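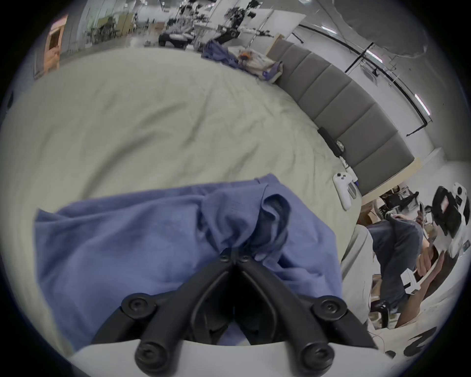

Chapter 4
Soft Goods: Folding, Sorting, and the Bed as a Work Surface

Most of us learned to fold laundry on a bed, and a good many of us still do it there, long after somebody has told us that a table would be kinder to our backs. It is an easy habit to understand. The bed is wide, it is soft, it is usually the nearest flat thing to the closet, and it lets you drop a whole armful of clothes in one place and get started. The trouble is that a bed already has a life of its own. People sit beside it in the evening, and a game controller gets set down next to the headboard, and the sheet goes wrinkled under everything, and by the time the laundry arrives the surface is half taken.

In Chapter 3 we spent a good deal of time on washing and drying, and you may have come away feeling that the hard part was over. I felt the same way when I first taught this course! But a clean towel that sits in a heap for two days will look worse than one that was washed badly and folded well, and students who do beautifully in the laundry room often come undone in the bedroom. So this chapter slows down and stays in one room. We will look at what cloth does when it is left alone, how to find the edges of something that has been dropped in a bunch, and how to set up a bed so that it works for you.

What you will learn

By the end of the chapter you should be able to clear and prepare a bed for folding, open out a crumpled piece of cloth without dragging it across the sheet, fold towels, shirts, and flat sheets to a size that suits your shelves, and put the room back in order when you are through. You will also keep a short folding log, which is explained at the end of this opening section.

4.1 Why a crumpled cloth is harder than it looks

Take a plain blue towel or an old T-shirt, hold it up by the middle, and let it fall onto a bed. What lands there is a little landscape, with ridges and valleys and dark places where one fold has curled over another. The corners are somewhere underneath. Your eye sees color first, and then the tallest ridge, and your hand naturally goes to that ridge because it is the easiest part to take hold of.

There is nothing wrong with starting at the ridge, as long as you know what it can do for you. A pinch at the top of a raised fold lifts the cloth from somewhere in its middle. The rest hangs down around your fingers like a tent, and as it hangs, the loose parts begin to separate. Hold it there for a moment. Very often an edge will drop free, and once you have an edge you can run your other hand along it until you come to a corner. We will call this the lift and follow method, and we will use it all through the chapter, even for fitted sheets, which have ended many a pleasant afternoon.

What you want to avoid is pulling sideways while the cloth is still lying down. Cloth dragged over a loose sheet takes the sheet along with it, and now you have two things to straighten. Lift first, then move.

One more thing about heaps. Cloth near the side of a bed likes to go over the side. A towel that is partly hanging off is being tugged downward by its own weight the whole time you are working, and it will slide off just when you have found the second corner. Bring everything toward the middle of the mattress before you begin. It takes a moment and saves a trip to the floor.

4.2 Getting the bed ready

The families who tried out the first edition of this book, in the town of Biltow, told us that they skipped this step more than any other. I can't say I blame them, as it feels like cleaning before you clean. Still, please try it at least for the length of the chapter.

Start with the hard things. Controllers, remotes, chargers, phones, books, and glasses all tend to gather up by the headboard, where they are handy for whoever is lounging there. Move them to a nightstand or a tray. Small objects have a way of getting rolled up in a folded sheet and turning up a month later in the linen closet (I once found my own reading glasses in a pillowcase in August, having replaced them in the spring).

Next, smooth the bottom sheet with the flat of your hand, working out from the center. You do not need to remake the bed. You are only looking for a surface calm enough that you can tell the wrinkles in the sheet from the wrinkles in what you are folding. A light sheet under darker laundry is a real help here, and if all your bedding is dark, spread a pale towel on top.

Finally, think about where you will stand. Many people fold sitting down, from a chair drawn up beside the bed, and for small items that is perfectly comfortable. For anything longer than your arms, stand up. If someone else is sitting by the bed, ask them to pull their knees in, or better yet, hand them the other end of the sheet.

4.3 A word about fabrics

The practice pieces for this course come in the Raju home kit, and your instructor will have a supply. If you are working on your own, any cotton towel and any knit shirt will do. The Coltitex fabric cards at the back of the book will help you compare how much a woven cotton and a stretchy knit spring back when you let go of a fold. Knits tend to slump and wovens tend to stand up, so the same pinch will behave differently on each, and you will feel that long before you can explain it.

Before you read on: your folding log

Choose one towel and one shirt. Drop each on a prepared bed, open it out by the lift and follow method, and fold it in whatever way you were taught at home. Write down where you took hold first, which edge you found, and whether the cloth stayed on the bed. Do this once a day for 21 days. Entries can be as short as a line, and messy handwriting is welcome. Bring the log to class when we reach the Briltudel shelf project, where you will use it to decide how wide your folded stacks should be.

Now gather up your towel and turn to Section 4.4, where we begin with corners.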